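**Bredon console table, dark mahogany finish**

We've been waiting a long time to put the Bredon back on the site, and it's finally in stock again! If you've got a hallway, a landing or a big bedroom that needs one properly handsome piece, have a look at this one.

It's a table in the old manner: a glossy top, a single drawer with a gold handle in the middle, a thin gold line along the apron and four curved legs with small gold accents at the front corners. The gloss is lovely in the evening with a lamp on (we keep ours lit until closing, and people do stop and stroke it).

## Details

- Range: Bredon, by Lilitano
- Finish: dark mahogany, gloss
- Drawer: one, with gold handle
- Depth: 32 cm
- Code: BR 231
- Delivery: ground floor, two people, legs wrapped separately

The drawer takes keys, post, chargers and a pair of gloves without a fight. It runs on waxed wooden runners, so give it a rub with a candle end if it starts to stick in damp weather. Dust the top with a soft dry cloth and keep spray polish off the gold parts. Felt pads come in the drawer, 4 to a set, and they're worth putting on before you slide the table anywhere near a hard floor.

## Living with it

The Bredon loves pattern, and that surprised us. We'd always shown it against plain walls, then tried it in the Ronach room with a flowered carpet and long gold curtains, right in front of the carved chaise lounge with the scalloped back. The dark wood settles everything down, and the gold trim picks up the curtains beautifully. A tall green plant in a white planter finishes the corner.

The open space underneath is handy too. A basket or a low stool tucks in there, and a small dark waste bin stands nicely by the front.

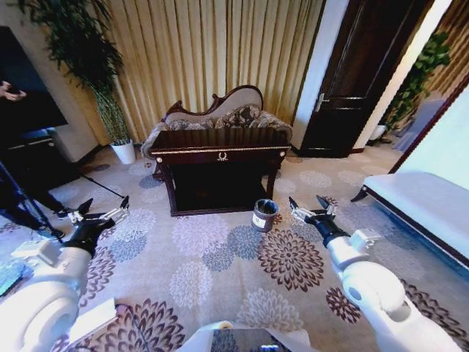 **Can I put a table lamp on the glossy top?**

Any lamp with a felt or cork base is fine. If yours is bare metal or stone, stand it on a mat so it doesn't mark the gloss.

Matching pieces: the Santoso mirror, in the same dark finish, and the Bredon bedside, due back in February. Swatches of the finish are free, just ask with your postcode.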